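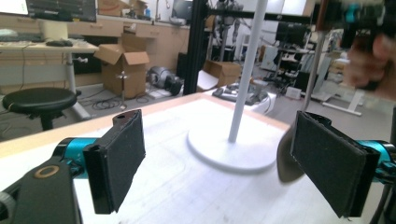

White stand with a round base, on a white table top.

Camarcombe tram: Gillies stop closing from August?

tinroof_dave
The notice went up at Gillies this morning. From August the trams will run straight through between Zondwood and Flaniscombe and the Gillies platforms will be shut while they rebuild the ramps. No reopening date on it that I could see. Has anyone had anything through the door?

Urmila Shakya
We had a letter. It says "until further notice", which could mean anything. The replacement is the 755 bus, which they are diverting down Mill Lane to stop outside the chemist. It runs every half hour in the daytime and stops altogether at 7pm.

pennyfarthing
The ramps need doing. I push a double buggy up the Flaniscombe-bound side most days and the surface has been breaking up since last winter. I'd sooner they shut it and did it properly than patched it again.

tinroof_dave
I don't disagree about the ramps. What I can't see is why both sides have to shut together. There are two platforms and two ramps. Do one, then the other.

Mircea Grecu
I asked that at the drop-in. The answer was that the drain runs under the track from one side to the other and has to be dug out in one go. They also want the space on the far platform for the digger and materials. You can believe that or not, but the chap did have the drawings with him. 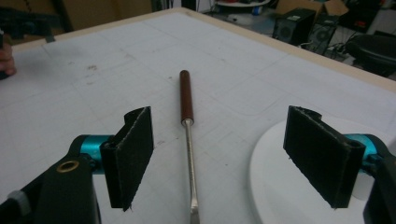

He also said the walk from Gillies to the next stop is 14 minutes. I did it on the way home and it took me longer than that, mainly waiting to cross at the roundabout. There's no crossing on the side you need, so you go round three arms of it.

hollybank
14 minutes for who? My mum uses a frame. She can't walk to Zondwood and she can't get on the 755 if there's already a wheelchair or a pram in the space.

pennyfarthing
She can't use the ramp as it is now though, can she?

hollybank
She can, she does it slowly. She goes to the clinic on it twice a week.

Urmila Shakya
Has anyone asked about a temporary stop? There is a straight bit of track 200 metres up from Gillies, by the allotments. It's level with the path.

Mircea Grecu
It came up. They said it would need a proper raised platform, lighting and its own safety approval, and by the time they had that the ramps would be finished. I think that's probably fair.

tinroof_dave
Not if they can't say when the ramps will be finished.

Mircea Grecu
OK, point taken. I'll email and ask for an end date in writing.

oldcrossing
The petition about the evening service got 2,044 names and we still lost the late trams, so I wouldn't hold my breath on this one. Better to go after the bus. Ask for the 755 to run until the last tram and for tram tickets to be valid on it. They might agree to that.

Urmila Shakya
The letter says tram tickets will be accepted, but only between Gillies and Zondwood. If you're going the Flaniscombe way you pay again.

oldcrossing
Then that's the first thing to ask for.

hollybank
Can someone put the email address up? I'll write tonight.

Mircea Grecu
It's at the bottom of the notice, under the map. Put "Gillies ramps" in the subject line or it goes to lost property.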